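Moving house with 285 records and no van - boxes or crates?

kjell_m
I'm moving from a second floor flat to a ground floor one across town in May. Furniture is sorted. What worries me is the records, 285 LPs, and a few shelves of hardbacks. I've had two quotes from removal firms. Savari want everything packed before they arrive and won't cover anything I've packed myself. Meinecke will pack for me but charge for it. Has anyone done this with ordinary cardboard, or should I hire plastic crates?

wilma meijer
Cardboard is fine if you keep the boxes small. People fill a big box with books and then can't get it off the floor. I moved in one weekend with second-hand boxes from the chemist's and lost nothing.
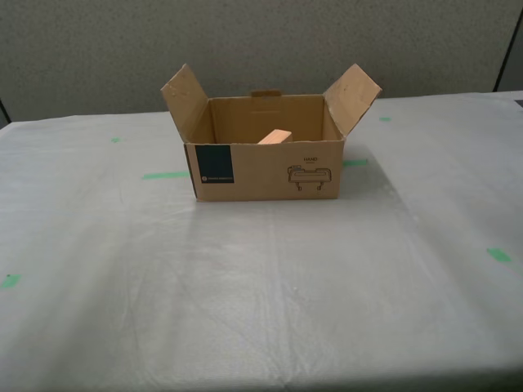

Tape the bottom twice, once along the join and once across it. Records go upright, never flat, and snug enough that they don't lean. If there's a gap at the end of the row, fill it with a towel.

deming_p
I disagree about second-hand boxes. Cardboard goes soft once it has been carried a few times, more so if it's been kept in a garage. I had the bottom drop out of one on the stairs - 6 hardbacks and a lamp base. Crates cost a bit more, but they stack and they don't care about rain.

wilma meijer
They also weigh a fair amount before you've put anything in them. Kjell has two flights of stairs.

deming_p
True, but so does everyone who uses crates.

kjell_m
Stairs are narrow with a turn halfway. I measured and a standard crate goes round it, just.

Sayaka I.
I worked for a removal firm for a few years. Either will do. What matters more is labelling. Write the room and the contents on two sides and not on the lid, as the lid is hidden once you stack them.
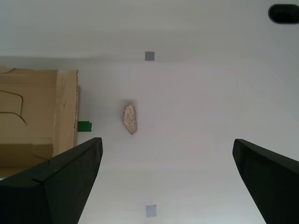

Keep a written list too. Number the boxes and put the numbers in a notebook with one line each. On the day you tick them off at the door. If something is missing you know before the van has gone.

kjell_m
Good idea about the list. What about insurance? My home policy covers contents up to 3,000 in transit but says "professionally packed".

guoqing
Ring them and ask what they mean by it. Mine told me on the phone that it only applied to glass and china, then put it in an email when I asked. I had 2,000 worth of camera gear in the car and they were happy with that.

deming_p
Get the email. A phone call is worth nothing when you claim.

guoqing
Yes, that's why I asked for it.

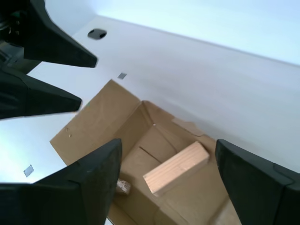

Also take the records in your own car if you can. Two or three trips across town is less trouble than arguing with an insurer. Don't leave them in the boot overnight, and don't put anything on top of them.

kjell_m
My sister has an estate car so that could work. I'll do cardboard for the records in small boxes, new ones, and hire six crates for the books. Savari can take the crates.

wilma meijer
New boxes are a waste of money but it's your back.

Sayaka I.
Ask Savari if they lend wardrobe boxes while you're at it. Some firms do and they don't always say.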